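Tarkport Automation Workshop
Cell Maintenance Group
Minutes of the regular meeting, 12 June 2026

Present: Mirjam Mertens (chair), Wim Claeys, Tzu-hsuan Hsu, Karlijn Van Beek
Apologies: Jasper Leemans
Minutes taken by: Karlijn Van Beek

1. Minutes of the previous meeting

The minutes were approved with one correction. Under item 4, "left wrist cable" should read "left gripper cable." The Secretary will amend the copy on file.

2. Condition of the two-arm cell (Plirnura)

Mr. Claeys presented his inspection report. Both arms were checked for play at the shoulder, elbow and wrist joints. No play was found on the right arm. On the left arm, two bracket screws behind the gripper plate had worked loose and were tightened with thread locker. Mr. Claeys asked that the same two screws be checked again before the next block of work.

The left gripper cable was discussed at length. Mr. Claeys reported that it has enough slack for the full range of motion but can rub on the bracket when the arm is folded back. Ms. Hsu preferred a longer cable with a second clip. Mr. Claeys preferred to keep the present cable and move the existing clip. It was agreed to move the clip first and to look at the outer jacket for wear at each weekly check.

The fingers of both grippers were cleaned. The spare set remains in the parts cabinet, bottom drawer. The group noted that the drawer is still labeled "Yap" from the earlier cell and should be relabeled.

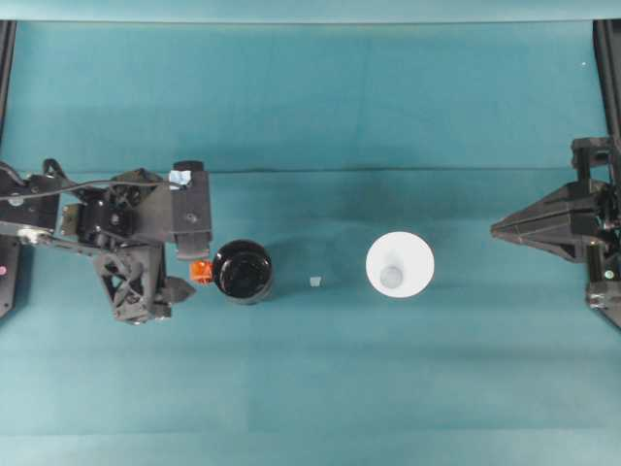

Ms. Hsu reported on the work surface. The cloth is to be pulled flat and secured at the corners before each calibration, and creases are to be smoothed out where possible. Ms. Mertens asked whether a rigid mat would be easier to maintain. Ms. Hsu replied that the height settings were made with the cloth in place and that all of them would have to be taken again. The cloth will be retained until November, when the question will come back to the group.

3. Calibration and pick test

Ms. Hsu presented the results of the test run carried out after the screws were tightened. Of 400 picks, 9 were missed, all of them by the left arm. She attributed the misses to a small shift in the closing position of the fingers. The offset was corrected and a further 100 picks were run without a miss.

The group agreed that any work on a gripper plate or finger is to be followed by a test of 100 picks, entered in the log with the initials of the person who ran it. Mr. Claeys noted that the present log sheet has no column for initials. The Secretary will revise the sheet.

4. Service interval

The supplier, Jaleo, has been asked to confirm the greasing interval for the wrist joints. No reply has been received. Until there is one, the group will keep to 1,000 operating hours. Mr. Leemans had sent a written comment in favor of a shorter interval for the left arm. The comment was noted and deferred until he can be present.

5. Actions

Move cable clip on left arm and inspect jacket: W. Claeys
Recheck the two bracket screws: W. Claeys
Relabel spare parts drawer: K. Van Beek
Revise log sheet: K. Van Beek
Write to Jaleo again regarding greasing: M. Mertens
Enter corrected left gripper offset in the settings file and keep the old value on record: T. Hsu

6. Other business

Ms. Van Beek asked that hex keys be returned to the rack at the end of each shift. The 2.5 mm key is missing and a replacement will be ordered.

The date of the next meeting will be circulated by the Secretary. The chair closed the meeting at 11:40 a.m.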